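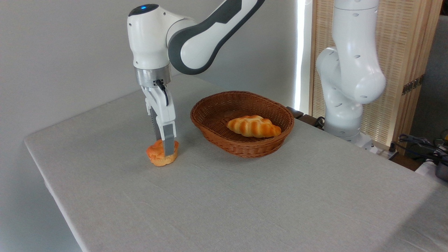 Left arm on the muffin, croissant-ish roll in the basket. Second arm parked at the back.

Arm presses down on soft items and won't quit (long, sorry)
Forum: Hobby and small lab arms > Faults and safety

basketcase43
Posted 2019-10-19
Hi all! First real post after reading this board for months. I have two arms on one table and I'm teaching them to pack baked goods into a basket, and I'm having more fun than I've had with any project in years. The software is Tirkero on top, with the Stusano driver talking to the gripper.

Now the fault. The left arm comes down over a muffin, fingers open, and it's supposed to stop with the tips at the widest part and close. About one run in every few it keeps going. Last night one finger came down on top of a muffin and drove it flat to the table, and the arm sat there pushing until I hit the stop button. No error or protective stop, and the light on the wrist stayed blue the whole time like everything was wonderful.

Bread rolls are fine! Oranges are fine! It's only muffins, and worse when they're fresh.

Things I've tried:
Slower approach, down to 43 mm per second. Same thing, only slower.
Recalibrated the camera to the table twice.
Swapped the finger pads.
Reinstalled the driver.

Log from the bad run says target reached, force OK. I have the contact threshold in a config file that came with the driver and I haven't touched it.

tallow_and_twine
What's the threshold set to? I'd bet a whole tray of muffins it's too high. A muffin top gives way long before it pushes back hard enough for the arm to notice.

basketcase43
It says 300. No units in the file! I assumed grams.

tallow_and_twine
Ha, okay. Check the driver version. Before the July release that number was grams, and afterward it's in hundredths of a newton. So 300 used to be just under 3 newtons and now it's 3 newtons even, so no big change there, but if anything upstream converts it for you, you could be converting twice.

Edem Antwi
I'd look at the height before the force. The finger is landing on top of the thing. With a good grasp pose, neither fingertip should meet the dome at all, so a lower threshold only makes it squash the muffin more politely. Where does your height estimate come from?

basketcase43
Depth camera, fixed, off to the side. It fits a box around the object and takes the middle for the grasp point.

Edem Antwi
And the cloth? In your picture you've got fabric on the table. Was the table plane calibrated with it on?

basketcase43
Oh no. No it wasn't. I put the cloth on later so things would stop sliding around. But it's thin, a millimeter or so?

Edem Antwi
Thin is fine if it's flat. Check for a ripple anyway. I'm more interested in the sideways error. If the box is shifted by one finger width, one finger goes down outside the muffin and the other goes down on it, and that sounds a lot like what you describe.

tallow_and_twine
I still say force first. You can have a perfect pose 1,000 times and someone will bump the table on the next one. The arm should have given up and it didn't. That's the safety problem, the pose is a quality problem.

Edem Antwi
Fair, they're two separate faults and I'd fix both. I only object to fixing the threshold and calling it done.

rackmount_rosie
Jumping in because I love this project!! Also because I want to ask about the second arm. Is it powered while the first one runs? If arm one decides to ignore contact, does arm two know anything is wrong? On our setup each controller had its own stop and we found out the hard way that pressing one did nothing for the other. We wired both into one stop button and it took an afternoon.

basketcase43
Powered, yes, holding position. And... separate stops. I'll fix that this weekend. Thank you, I hadn't thought about it at all.

rackmount_rosie
Please do it before the next run, not this weekend! And keep your hands out of there while you're chasing this. I know it's tempting to reach in and straighten the muffin.

basketcase43
Guilty. Okay, robots off until the wiring is done.

gravelbed
Unpopular opinion, but do you need force sensing for muffins at all? I'd put a soft stop in the fingers, a bit of spring travel, and let the mechanics take care of it. Osance sells compliant fingertips and you can print your own. Software thresholds on a stiff arm always have a delay.

tallow_and_twine
Springs are great and I use them, but they hide contact from the arm. Then you get a threshold that trips even later. You'd want a switch on the spring travel.

gravelbed
Sure, add a switch. Costs next to nothing.

basketcase43
UPDATE! Stops are wired together, tested with nothing on the table, both arms halt from either button. So satisfying.

Then I went after the other stuff and you were both right, which made my day. There IS a double conversion. Tirkero reads my 300 as grams, converts it, and the driver scales it again, so the real trip point was way above anything a muffin could push back with. I put in a ridiculous low value and pushed up on the fingertip with a kitchen scale. It trips every time now.

And the pose: the box fit was grabbing part of the shadow side of the paper liner and sliding the center over. With the plane redone on top of the cloth and the crop tightened, the fingers straddle the muffin nicely. I ran 43 picks at slow speed. One bad one, and the arm stopped by itself and backed off with a tiny dent in the top. I cheered out loud.

Edem Antwi
Very nice. Save the depth frame from the bad one, it'll tell you more than the 42 good ones.

tallow_and_twine
Please file the double conversion with the Tirkero people. Someone is going to hit that with something less forgiving than cake.

basketcase43
Filed! Also attached the config. Next goal is 500 picks with the threshold check running at startup, so it refuses to move if the scale test hasn't been done. gravelbed, I'm printing your spring fingers too, could you post the file?

gravelbed
Will dig it out tonight. Print them in the flexible stuff, 4 walls, the first set I made snapped at the root.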